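냄비받침 겸 장갑, 어디에 두고 쓰세요?

주방수납 게시판 | 댓글 5

무화과잼
조리대 한쪽에 흰 판을 깔고 자주 쓰는 것만 모아두려고 합니다. 빨간 컵에 조리도구를 꽂고, 옆에 손잡이 달린 빨간 나무 상자, 그 옆에 회색 볼을 놓았습니다. 문제는 주황색 냄비집게용 패드예요. 걸 데가 없어서 그냥 컵 앞에 눕혀둡니다.

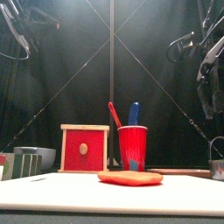 상자에 넣자니 꺼낼 때마다 두 손이 필요하고, 서랍은 가스레인지에서 멀어요. 벽에 못은 못 박습니다. 전세라서요. 좋은 방법 있으면 알려주세요.

하단서랍
릿홀름 자석 고리 추천합니다. 후드 옆면에 붙이면 됩니다. 저는 6개월째 쓰는데 안 떨어졌어요.

dwivedi_k
후드 옆은 기름 튑니다. 패드가 천이면 금방 찌들어요. 저라면 지금처럼 눕혀둡니다.

하단서랍
기름은 조리대 위에 둬도 튀어요. 어차피 빨아 쓰는 물건이고요.

보리차16
컵을 뒤로 15센티만 밀면 앞자리가 넓어집니다. 그리고 볼은 매일 쓰는 거 아니면 찬장으로 보내세요. 패드보다 볼이 자리를 더 먹습니다.

무화과잼
볼은 아침마다 달걀 풀 때 써서 못 치웁니다. 컵은 밀어볼게요. 그런데 저희 집 후드가 스테인리스인데 자석이 붙나요?

하단서랍
스테인리스도 붙는 게 있고 안 붙는 게 있습니다. 냉장고 자석으로 먼저 대보세요.

dwivedi_k
안 붙으면 릴니스에서 나오는 접착식도 있는데, 저는 여름에 두 번 떨어졌습니다. 참고만 하세요.

무화과잼
대보니 옆면은 안 붙고 아래쪽 테두리만 붙네요. 거긴 불하고 너무 가까워서 일단 컵만 밀고 써보겠습니다.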